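Wodinley ya se puede descargar (y me ha tenido el fin de semana pegado a la pantalla)

Lunes, 21 de agosto de 2023

Llevaba desde junio dando la lata con este tema a todo el que se me ponía delante, así que os podéis imaginar la cara que se me quedó al abrir el correo con el café todavía en la mano: Wodinley, el planificador de movimientos que desarrolla el equipo de Pellside, está publicado en abierto. Código, documentación, unas cuantas cocinas simuladas para trastear y hasta un visor para repasar las trayectorias paso a paso. ¡Por fin!

Para quien llegue nuevo: Wodinley es la pieza de software que decide por dónde se mueve un brazo robótico cuando tiene que hacer algo en un sitio estrecho y lleno de cosas. No reconoce objetos ni entiende órdenes habladas, de eso se encargan otros. Recibe la posición del brazo, un modelo de lo que hay alrededor y un objetivo («lleva la pinza hasta este punto, con esta orientación»), y devuelve un camino que, si todo va bien, no pasa por dentro de ningún armario. Suena sencillo, pero los que hemos intentado hacerlo en casa con un fin de semana libre y mucha ilusión sabemos cómo acaba la cosa.

Me descargué la versión el mismo sábado (la subieron de madrugada, sin anuncio ni nada) y empecé por la cocina que viene por defecto. Tiene encimera de granito oscuro, muebles de madera y un brazo blanco que ocupa lo suyo. Arranca a la primera, cosa que agradezco muchísimo después de mis peleas con otras herramientas.

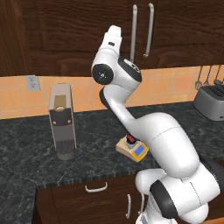
El brazo en la cocina simulada, con la pinza apuntando hacia arriba y los armarios altos detrás.

Lo primero que probé fueron las posturas raras, que es donde estos programas suelen sacar los colores. Con la pinza cerca de los muebles altos, los tiradores largos son una trampa: sobresalen poquísimo, y un modelo de colisiones perezoso se los come sin enterarse. Wodinley los trata como geometría aparte y les pone su propio margen de seguridad, que por defecto es de 15 milímetros. Se puede bajar. Yo lo bajé, claro, y me puse a rozar tiradores como un loco hasta que el visor se me llenó de avisos.

Hablé por videollamada con Sharada Kurian, del equipo de Pellside, y se rio cuando se lo conté. «Es lo primero que hace todo el mundo», me dijo. Ella se ha ocupado sobre todo de la parte de replanificación, o sea, de lo que pasa cuando el camino que ibas siguiendo deja de valer a mitad de trayecto. En la versión que nos enseñaron en junio, el sistema tiraba el plan entero a la basura y empezaba otra vez desde cero. Ahora guarda los tramos que siguen sirviendo y solo recalcula el resto. Según sus pruebas internas, el tiempo de replanificación se ha quedado en 80 milisegundos en la cocina de serie, y me insistió mucho en que esa cifra es de su máquina y de esa cocina, que no la vaya pregonando como si fuera universal. Pues dicho queda, Sharada.

También le pregunté por la percepción, que era mi gran duda. Wodinley no trae nada propio y se apoya en Seris, otro módulo del mismo equipo que estima la posición de los objetos a partir de las cámaras simuladas. Van en paquetes separados y se pueden usar cada uno por su lado (yo tuve Seris apagado toda la mañana del sábado, dándole al planificador las posiciones exactas del simulador, y tan contento). Cuando lo encendí, la cosa se puso interesante, con las estimaciones bailando un poco y el planificador intentando seguirles el ritmo. 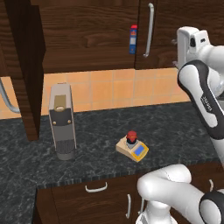
El reto que más me gusta de los que vienen incluidos es el del tarro de tapa roja y la báscula. Parece una tontería, pero junta un montón de problemas en un palmo de encimera: el objeto es pequeño, la báscula también, y el brazo tiene que elegir por qué lado se acerca sin taparse a sí mismo la vista. Ahí Seris sufre. Si una parte del brazo se cruza entre la cámara y el tarro, la estimación se vuelve menos fiable, y entonces entra en juego una opción nueva que me parece lo mejor de toda la publicación: el planificador puede penalizar las trayectorias que tapan el objetivo. Se activa con una sola línea en el fichero de configuración. ¡Una línea!

Hice mis pruebas caseras, con cero rigor científico, que conste. Lancé 33 intentos de aproximación al tarro con la penalización quitada y luego otros 33 con ella puesta, y la diferencia se notaba a simple vista en el visor: rodeos más largos, sí, pero muchas menos paradas en seco para recalcular. No os pongo una tabla porque cambié un par de parámetros a mitad de la tanda (lo sé, lo sé) y no sería justo para nadie. Prometo repetirlo bien.

Pegas, que también las hay. El visor consume memoria como si no hubiera un mañana, y en mi portátil tuve que cerrar el navegador para que fuera fluido. La documentación del módulo de control está a medio escribir; hay un apartado entero sobre límites de aceleración que dice «pendiente» y se queda tan ancho. Y los mensajes de error son de los que te dejan mirando al techo. El mío favorito: «estado no alcanzable (70)». Busqué el 70 por toda la documentación y no aparece. Sharada me explicó que es un código heredado del antiguo gestor de articulaciones y que lo van a cambiar por un texto normal y corriente.

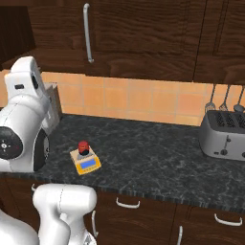 Otra cosa que me preguntabais por correo: ¿se pueden mover las cámaras? Sí, se puede, y merece la pena dedicarle un rato. Seris admite varios puntos de vista de la misma cocina, y según dónde coloques cada uno cambia bastante lo que el brazo le deja ver. Yo estuve probando combinaciones hasta las tantas del domingo y todavía no tengo claro cuál me convence más para lo de la báscula. Si alguien encuentra una buena, que me escriba, por favor.

En cuanto a lo que viene después, en Pellside están trabajando ya en un conector para Aubert, el entorno que usan ellos mismos para pasar los planes del simulador a un brazo de verdad. No hay fecha y Sharada no quiso mojarse por mucho que lo intenté. Sí me confirmó que la interfaz del planificador no va a cambiar, así que lo que escribáis ahora debería seguir funcionando cuando llegue el conector.

De momento yo sigo con el tarrito. Esta semana quiero repetir las dos tandas sin tocar nada a mitad de camino y colgar aquí los ficheros de configuración, para que podáis probarlos en vuestras máquinas y decirme si os sale lo mismo.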